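Hendow Community Kitchen: arrangements from September

The Hendow Centre will reopen its community kitchen in September, following the completion of repairs to the floor and the ventilation system. Members who have used the temporary facilities at Caron Hall are thanked for their patience. The temporary facilities will close at the end of August, and any equipment stored there should be collected before that time.

The kitchen will serve lunch on weekdays from noon. The dining room has been rearranged and can now seat 26 people at one sitting. A second sitting will be offered when demand requires it. Members who need step-free access should use the Nadar Street entrance, where the door has been widened and a new handrail fitted.

Prices for members remain unchanged. Guests are welcome at the guest rate, which is displayed at the serving counter. Payment may be made by card or in cash, and meal vouchers issued last year will continue to be accepted until the end of December.
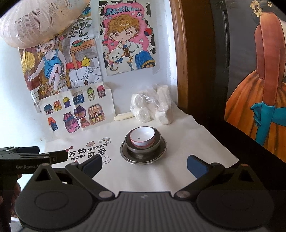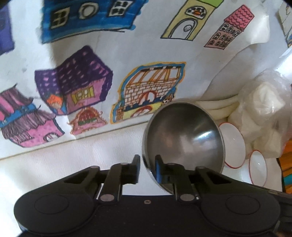

The repairs were paid for in part by a grant of £3,000 from the Zikinico Fund, with the remainder met from the Centre's building reserve. The Centre is grateful to the Fund for its continued support. A further 600 pounds has been set aside for the replacement of the cold store, which is now beyond economic repair. Quotations have been requested and a decision is expected in the autumn.

Members are reminded that the kitchen may be hired in the evenings by local groups. Applications should be made in writing at least two weeks before the proposed booking. Each group must name one person who holds a current food hygiene certificate and who will be present throughout the hire. The kitchen must be left clean and all waste removed by 10 pm. Deposits will be returned after the next morning's inspection.

Donations of tinned and dried food are accepted at the front desk during opening hours. The Centre cannot accept home-cooked dishes, opened packets or items past their date – this applies to all donations, including those left for seasonal events. Fresh fruit and vegetables may be brought in by prior arrangement with the kitchen office.

The revised conditions of hire and the autumn menu are available from the front desk. Large-print copies can be supplied on request.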